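Restored Print of 'The Salt Ledger' Opens Four-Town Run in Rodville

7/14/21

A restored version of "The Salt Ledger," the only feature directed by Beathag Aitken, begins a theatrical run in Rodville this week before moving to Gondal, Nomport and Plirwood. It will play in each town for three nights. The new version runs 4 minutes longer than the one that went into release, and its soundtrack has been rebuilt from the original magnetic mix.

The film follows a bookkeeper at a coastal salt works who finds that her late father kept a second set of accounts. Most of it takes place in two rooms. It was shot on Super 16 with a crew of 12 and blown up to 35mm for distribution, a step that added grain and contrast and cost some detail in the darker interiors. Every copy in circulation until now came from that blow-up, including the tape transfer shown on late-night television.

The restoration went back to the Super 16 camera negative, stored in the Plirwood Film Archive. The negative was cut in A and B rolls, with each splice hidden by black leader on the opposite roll. Both rolls were scanned at 4K on a pin-registered scanner with a wet gate, which fills base-side scratches with fluid during the scan. The shots were then conformed to a reference print supplied by Aitken.

Reel three needed the most work. The A roll had shrunk enough that the perforations no longer seated on the standard pins, and it was run again on a sprocketless transport at lower speed. Vertical weave left over from that pass was corrected in software, shot by shot. Technicians made 3000 manual repairs across the film, most of them for dirt printed into optical dissolves, where automated tools tend to mistake moving highlights for damage. Grain was left alone except in the dissolves, which were matched to the shots on either side.

The added footage comes from two places. One is a conversation on a loading dock that the distributor removed to bring the picture under a contracted length. The other is an extended version of the final shot, in which the bookkeeper closes the office and walks the length of the sea wall. Both had been kept as negative trims in labeled cans. The sound for the loading dock scene was found on the mix elements. The extended final shot never had a finished track, and Aitken chose to carry the existing wind effect to the end with no music.

Color was graded over two weeks in March. Aitken attended all of the sessions for the interiors and reviewed the exteriors remotely. The release prints had a warm cast that many viewers took to be a choice of the cinematographer. According to Aitken, it came from the intermediate stock.

"The office was meant to be gray-green," she said. "You had fluorescent tubes and a north window. When the prints came back brown we had no money to do it over, so that became the look."

The new grade takes the warmth out of the office scenes and leaves it in the kitchen scenes, where the lighting was tungsten. Black levels are slightly higher than in the release prints, and faces that used to fall into shadow at the far end of the counting room can now be read. The picture is presented at 1.66:1, the ratio marked on the camera ground glass. Earlier screenings were usually masked to 1.85:1, which trimmed the tops of heads in several medium shots and hid part of the ledger page that opens the film.

The sound remains mono. 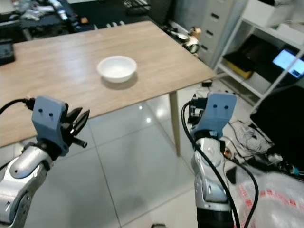

The mix was transferred from full-coat magnetic film, with azimuth set separately for each reel. Reel five showed early signs of vinegar syndrome and was transferred first. A hum in the dialogue track was reduced with a narrow notch filter, and broadband noise reduction was avoided to protect the room tone. Two lines lost to dropouts were replaced from the optical track of the reference print. The difference in frequency response can be heard on good speakers.

The Gondal engagement will use a 35mm print struck from a new film-out negative. The other three towns will show a DCP. The Rodville screenings are in a 600-seat house with a center-channel system installed for repertory titles, and Aitken will take part in a discussion after the first show there. No discussion is planned for Nomport or Plirwood.

The film has English captions on all DCP screenings, with an open-caption show on the second night of each engagement. The running time is 97 minutes, with no intermission. It has not been rated.

A disc release is in preparation and will include the shorter theatrical cut, taken from the same scans, along with a camera test made before the main shoot. Authoring had not begun as of this week, and no date has been set.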